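Reading time: 1 minute

Tomine Art Fair: minutes of the security meeting, Fri 10 August

Present: Suha Chamoun (chair), Hadi Awad. Apologies were received from Tefera.

1. The minutes of the previous meeting were agreed.

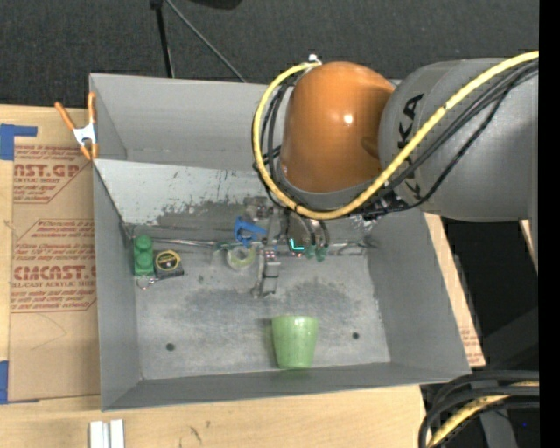 2. Bag searches will apply to all 40 exhibitors. Mr Awad asked that trays be as plain as the open grey metal bin shown, with sloping sides. Agreed.

3. Hall passes were deferred.

We use cookies. Accept | Manage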